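Edelstahl-Organizer im Büro Okska
Galerie, 15. Juni 2021

Der Organizer von Rustora wird in der Gastronomie für Besteck und Portionspackungen verwendet. Im Büro Okska sortieren wir darin Kleinkram, der sonst auf den Schreibtischen liegt. Laut Lieferschein wiegt er fast 70 Kilo mit Untergestell, er bleibt also, wo er ist.

Büro mit Backsteinwand und offener Decke. Ein weißer Becher und eine kleine Packung in Grün und Weiß sind beim Einräumen dabei.

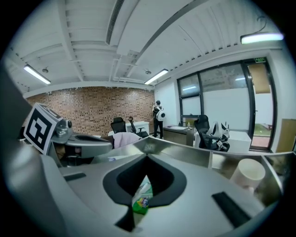 Napaporn Sriwong: Wir hatten so einen in der Teeküche. Tücher bitte nicht zu den Lebensmitteln, die nehmen den Geruch an.

Tücher bekommen bei uns ein eigenes Fach. Becher stehen hinten, flache Päckchen kommen nach vorn. Gebürsteter Edelstahl, offene Fächer, vorn eine abgerundete Leiste. Das zerknüllte Tuch links wird noch gefaltet. 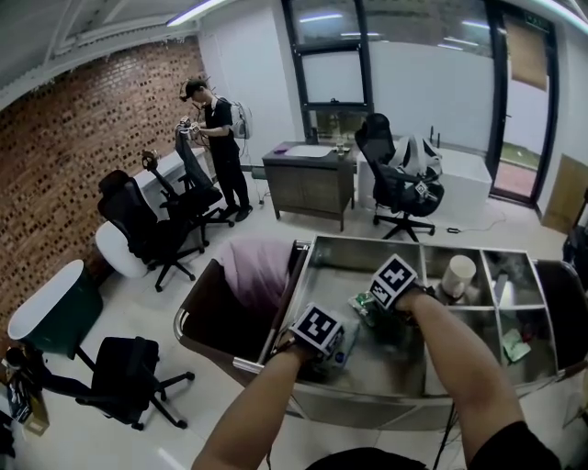
Gereinigt wird mit warmem Wasser und einem weichen Lappen, immer in Schliffrichtung. Einsätze von Sirum passen ebenfalls, die von Briggs sind zu breit. Bestellnummer für den Einsatz: 161. Fragen zur Aufteilung an Ayuba Owusu.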